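Luvano hand-held gripper pair: cloth handling demonstration kit
Eltness Research Equipment / Manipulation / Data collection
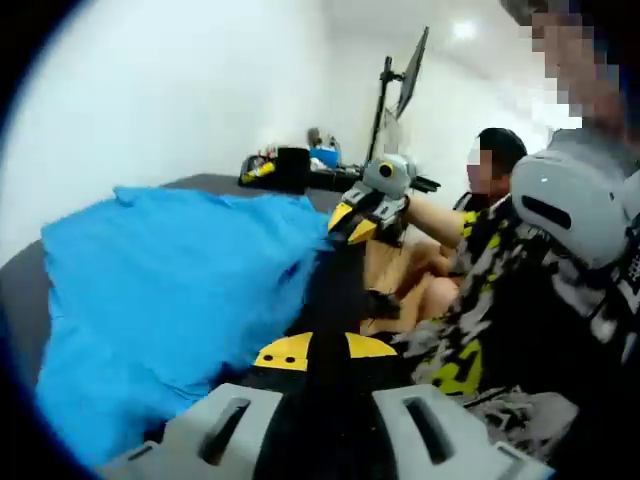 Built for labs that want two-handed demos without teleoperating a robot. Pick up the grippers, do the task, the recording is your training data. No arm needed at the bench. Cloth is where most of our buyers start so that is what this page covers.

What you get
Two hand-held grippers, left and right
Wide-angle camera for each
Spare fingertips, 3 sets
Marker sheet for calibration
Charger, cables, hard case
Licence for Bolari, our logging software (one lab, no seat limit)

The method
Each gripper logs its own wide view plus finger opening. Bolari lines the two streams up and works out where each gripper was in space. Output is a set of paired trajectories, one per hand, in the same format your policy code would get from the real arms. Same fingertips go on the robot side, so the contact looks the same to the camera in training and at run time. That last bit matters more for fabric than for anything rigid, edges get lost between the fingers otherwise.

Result from our own trial
Task: pick up a crumpled cloth by an edge, find the second corner, spread flat, fold once. Trained on 2000 demonstrations. Policy finished the full fold in 80 per cent of test runs on cloth colours it had seen. Unseen colours were lower and we are still working through why. Thin stretchy fabric is not in that number, we haven't tested enough of it to say. Most failures were at the second grasp: gripper closes just short of the edge, or takes two layers in place of one.

Collecting good cloth data, quick notes
Re-crumple between takes. Don't just drop it the same way.
Plain contrasting surface is easier for tracking, but mix in some busy ones.
Slow down at the pinch. Fast grabs blur.
Keep both grippers pointed at the work, tracking drops out if one looks at bare wall for to long.
Swap operators. Everyone folds differently and the policy needs to see it.
Recalibrate after any knock.

Works with
Parallel-jaw arms using the Delaunay wrist plate. Other wrists need an adapter, ask first.

Not included
Robot arms, workstation, memory cards.

Ordering
Lead time 3 weeks from purchase order. Education pricing on request. Replacement fingertips sold seperately, in stock. Older single-gripper kits can be upgraded to a pair, send us the serial number and we'll quote.

The next Bolari release is planned for June and is free to current licence holders.

Page updated 25/01/2024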